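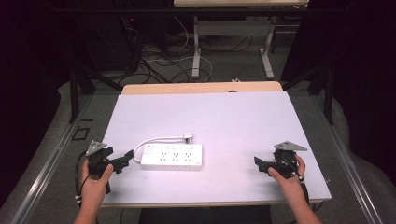 Power strip on the white board, cord looped behind it.

March 29, 1999

Grounds and glazes, continued from the last page, where I ran out of room halfway through grumbling about the glue. I have calmed down a bit. The second batch of size went on much better than the first, mostly I think from leaving the granules to soak overnight and keeping the pot well short of a simmer. The first lot smelled like a wet dog and set like custard. The new lot is a soft wobbly jelly when cool, and brushed onto the Lultley linen it sank in nicely and left no shiny patches that I could find when I tilted the canvas at the window.

The big stretcher for the Cosgrove portrait is 102 cm on the long side and has a slight twist in it, which I only noticed after tacking on the linen (of course). Ebony Ngata had a look and thinks it will pull flat once the cross brace is in. She has built far more of these than I have, so I'm going to believe her and stop fussing. If it still rocks on the bench after the brace goes in, the linen comes off and I start over, and I'd like it noted that I will be cheerful about it.

Now the glazes. I had the little test heads out again, all painted over the same grey underpainting, and spent a very happy couple of hours comparing them. The Kivura madder is gorgeous, a cool rosy red that goes over the grey like stained glass, but it is slow – panel 17 was still tacky on the cheek after nearly 2 weeks, and I put my thumb in it, so there is now a thumbprint on the poor woman's jaw for all time. The earth red was touch dry long before that. I do prefer the madder for ears and the sides of the nose, where you want that bit of light coming through the skin, and the earth red everywhere else. Mixed together they turn a bit brown and dull, so best to keep them in separate layers with a proper wait in between.

Other things I learned, or learned again. Less oil than I think I need in the first glaze. The soft flat brush leaves fewer marks than the fan brush, whatever the books say about fan brushes. Patting with the side of the hand works beautifully on a forehead and is hopeless anywhere near an eye. And the grey should be a touch lighter than looks right, as every glaze takes it down a step and by the third one my sitter had gone from early evening to the middle of the night!

Ebony asked why I don't just paint the flesh directly and be done with it, and we had a good long natter about it over tea. Her own heads are done in one go, wet into wet, and they're very lively. Mine take ages. I told her I like being able to get the drawing and the light sorted out first, with no colour to worry about, and then have the colour as a sort of treat. She said that was a very odd way to describe three months of waiting for things to dry. Fair enough. She's going to do a direct head from the same sitter on one of my spare panels and we'll hang them side by side and see which one makes us want to keep looking.

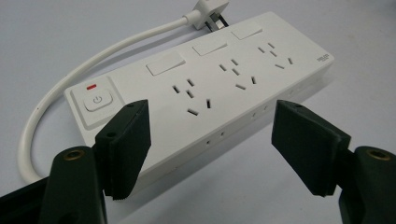 Left-hand end of the strip, red light showing above the power button.

Varnish: no change. The matte one still blooms in the dark passages, and I've gone right off it. I'll try the gloss cut with a little wax on the old Rustley landscape, the one with the bad cow, where it can't do much harm.

Still to do before April. Brace for the big stretcher. Order more lead white and ask whether the larger tube works out cheaper. Second coat of ground on the small panels, sanded lightly this time, please, and with the window open. Write up the madder recipe in ink, as the pencil version is already smudging. The Cosgrove people would like to see the drawing before I transfer it, and they have now told me they want the finished thing up in the hall early in 2000, so there's room for slow layers if I get moving on the underpainting.

Note to whoever borrowed the good palette knife, the one with the narrow blade: no hard feelings, but I do need it for the ground.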